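Thread on what we've been doing with the Metdale kitchen tasks. The short version is that we changed where the policy gets its second guess from, and the oven tasks got better.

1/ Background. Metdale is our set of simulated kitchen tasks. The policies are trained by imitation, with 900 demonstrations spread over all the tasks. Most are pick and place. The ones that hurt us have always been the ones with a cavity: oven, cabinet, dishwasher.

2/ The failure looks the same almost every time. The hand goes in a little too high or too far to one side, touches the housing, and the policy keeps pushing. It has never seen a demo where the hand was stuck, so it has no idea what to do next.

3/ The usual fix is to collect recovery demos. We tried that last July. It works, but you need a person to sit there and get stuck on purpose, over and over, and each new appliance needs its own batch.

4/ So Bidance does something cheaper. When contact force stays above a threshold for 7 control steps, we rewind the hand along its own recent path until it is clear, then sample a new approach from the same policy with the goal shifted a little.

5/ No new data and no second network. The rewind is just the stored joint positions played backward. The shift is drawn from a small box around the last goal. 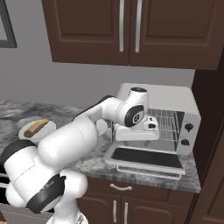 Posted by Duván Cusi
May 14, 2026

6/ Toaster oven task, fingers at the opening, door folded down. The approach angle matters a lot at this point. The open door takes up the space in front, so the hand has to come in over it and still stay under the top of the opening.

7/ Numbers for this task. Base policy: 3 successes in 10. With Bidance: 69 in 100 on the longer run. I know those are different run lengths. The base policy is being rerun at 100 now and I'll post it in this thread when it finishes.

8/ Success here means the hand gets inside the oven and reaches the rack with no contact above the force limit at the end. It doesn't include loading food. That is a separate task and I'm not reporting it yet.

9/ We cap it at 3 rewinds per episode. More than that and the arm mostly wanders. You can see it in the logs: the fourth and fifth tries land close to the first one, so you're paying time for nothing.

10/ Things that didn't help. A bigger box for the goal shift made it worse -- the hand started missing the opening completely. Rewinding all the way to the home pose gave the same success rate but took much longer.

11/ Where it still fails: when the first contact moves the appliance. Rewinding the arm doesn't put the oven back. If it has turned even a little, the stored path is fine but the goal is wrong. We need to estimate the pose again after each rewind and right now we don't.

12/ Someone will ask about real hardware. Not yet. Contact in the simulator is cleaner than what a real force sensor gives you, and I expect the 7-step trigger will need to change. I wouldn't carry that number over without checking it.

13/ The closest earlier thing in our own group is Ustiddale, which used a learned reset policy. It handles moved objects better than Bidance does. It also needs its own training run for every kitchen layout, and that's why we went looking for something simpler.

14/ Code is getting cleaned up. The rewind part is short and doesn't depend on our policy class, so if yours outputs goals at a fixed rate it should drop in. The config for the force threshold is a mess -- I'm fixing that first.

15/ If you've tried something like this with drawers, I'd like to hear what threshold you used. Our drawer runs trigger on normal pulling force and I haven't found a setting I'm happy with.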